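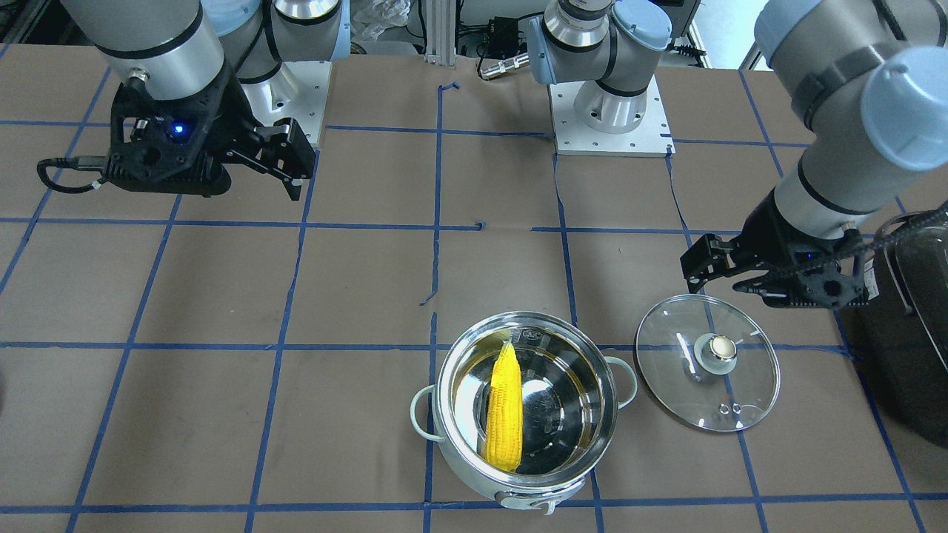 Figure 4.1 A pot, a corn cob and a glass lid on a paper-covered table marked off with blue tape.

Chapter 4
A Place for the Pot: Laying Out a Work Surface

Think back to the last time you cooked in somebody else's kitchen. You probably opened three drawers to find a spoon, and then, once the water was boiling, you stood there with a hot lid in one hand and looked around for somewhere to set it down. Most of us have done that little dance (I have done it in my own kitchen, with company watching!), and it is a good way into the subject of this chapter, which is how to decide where things go before you need them.

In Chapter 3 we talked about choosing your equipment. Now we come to the table itself. Students are sometimes surprised that we spend a whole chapter on a flat surface, and I understand the feeling, but please bear with me. A cook comes back to the same few inches of table again and again over the course of a meal, and small awkward reaches add up to a tired back and a cluttered supper.

Look for a moment at Figure 4.1. The table is covered in brown kraft paper, and strips of blue painter's tape run across it in both directions to make a grid. The lines wander a bit, and a few short pieces of tape have curled up near the middle. None of that matters for our purposes. A grid like this lets you say "the pot goes one square over" and have everyone at the table know what you mean, and it lets you put the pot back in the same square tomorrow.

When Berenice Cervantes and I taught the first version of this course, back in 2000, we drew our grids in pencil on butcher paper, and by the end of the morning you could hardly see them for smudges. Tape is a great deal kinder to the eyes. It also peels up easily when you change your mind, and you will change your mind, probably more than once before lunch.

We will plan with one small dish all the way through the chapter: corn on the cob, boiled in a covered pot. It is about as plain as cooking gets, and that is why I like it. There is a pot, there is a lid, there is an ear of corn, and each of them has to be somewhere at every moment – on the table, in your hand or in the pot.

Key terms
Home square: the place an item returns to when it is not in use.
Landing spot: a clear space kept open for something you must put down in a hurry, such as a hot lid.
Reach: the distance you can work comfortably without leaning or stepping.

Before you read on
Clear a table at home or in the classroom and cover it with paper. Tape a grid with squares wide enough to hold your pot. Set out a pot, its lid and one ear of corn wherever seems natural to you, and make a quick sketch of the arrangement. Then, with the pot cold and empty, act out the whole job from start to finish: lid off, corn in, lid on, lid off, corn out. Write down every time you had to stop and think. Keep the sketch, please, as you will want it again for the exercise in Section 2.

4.1 Starting with the Largest Thing

It is tempting to begin with the small items, the tongs and the salt, because they are easy to move around. Begin with the pot. It takes up the most room and it is the heaviest thing you will lift, so its home square should be well inside your reach and away from the table's edge. Stand where you mean to work, let your elbows hang loosely at your sides, and bring your hands forward. Wherever they meet is a fine first guess for the pot, and everything else can be arranged around it.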